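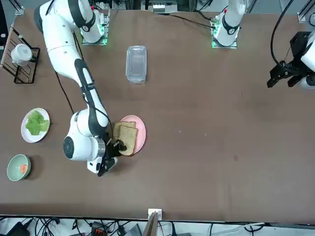

Datasets / Education / Ranville Transition Goals

Ranville Transition Goals holds 1363 annual goal statements written for high school students with disabilities. Student names and school names were replaced with codes before release.

Each row has 8 fields. `goal_area` takes one of 44 values - see `areas.csv`.

2 shares - 8 comments 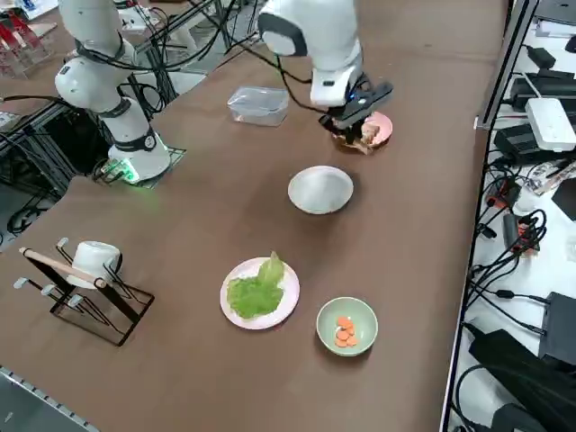
Rows with an empty `review_date` were kept. Labels were assigned by Usha Rodrigues and checked by Kilian Eberhard. Do not use the data to set services for a student.

Last updated April 8, 2021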